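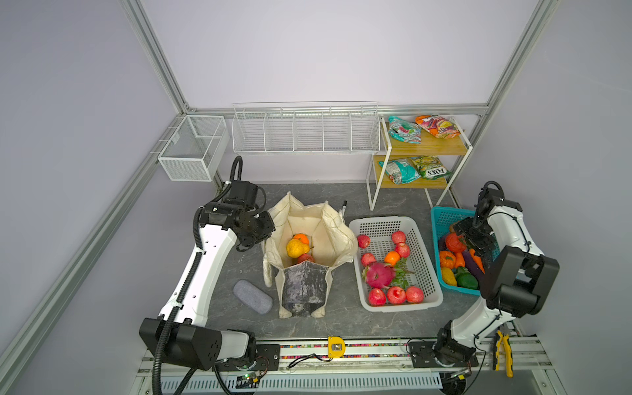 From: Delphine Whitfield
To: Westgate robotics club list
Date: 2021-03-22
Subject: Re: Bag packing task, some questions before the next round

Dear all,

thank you for the long message, Ulo. I answer below your text, I hope it is easy to follow.

> I read the task sheet and I do not understand the start position. Is the tote
> standing open for us or must the arms open it? And is the glasses case
> a part of the score?
> Dagdag and I have 107 recordings from January with the old mat. Can we
> still train with them?
> Ulo

The tote is open at the start, with the handles falling to the outside. The arms do not need to open it. Please do not fold the handles in to make it easier. In the judged runs they will lie as they fall, and your program must accept this. 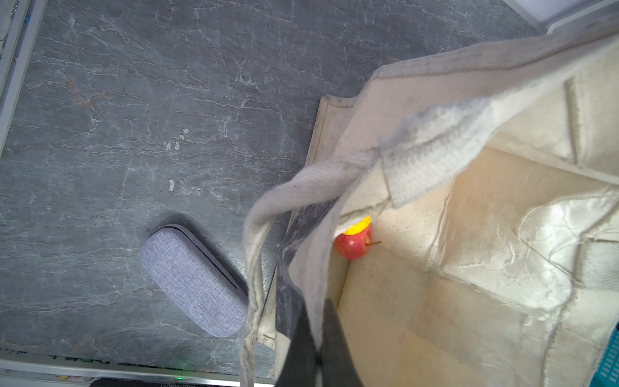 The glasses case lies flat on the table, to the left of the bag. It gives points, the same as one fruit. I know that several of you have left it for the end because the cloth cover is difficult for the fingers. My advice is to take it across the short side and to close slowly. When we tried to take it along the long side, it turned in the grip and we lost it before the bag.

About the January recordings: you can use them, but please keep them in a separate folder. The pattern of the table is different now, and I am afraid that the model learns the old mat. In the Fliltano folder there are 148 new recordings with the dark surface, open to every team. If you mix both sets, write it in your report.

One more point, for the right arm. The fruit comes from the white basket and the vegetables come from the teal one. A vegetable in the bag costs one point, also if you take it out again. 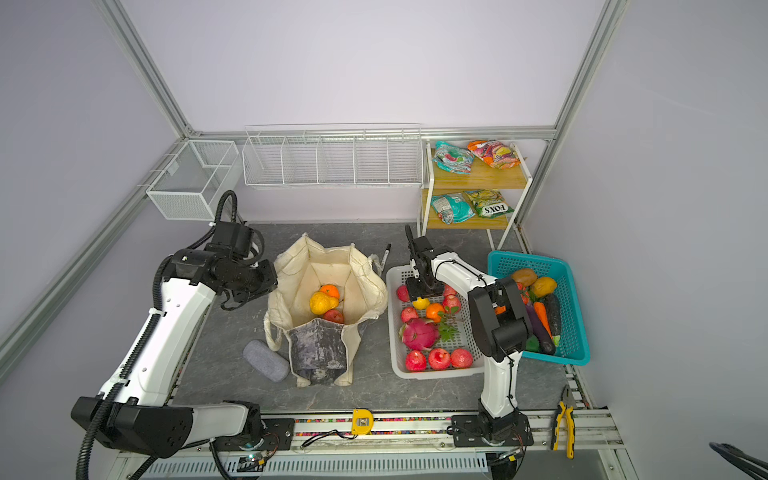 We also change what is in the baskets between runs, so a lemon can be with the vegetables in one run and with the fruit in the next. The basket decides, and the kind of object is not important for the score. I wrote this badly in the first version of the sheet, and I am sorry for the confusion.

Each team has 3 attempts. Please send me your team name and the name of your branch before you book the arms, and put the marker pen and the tape measure back when you finish.

Best regards,
Delphine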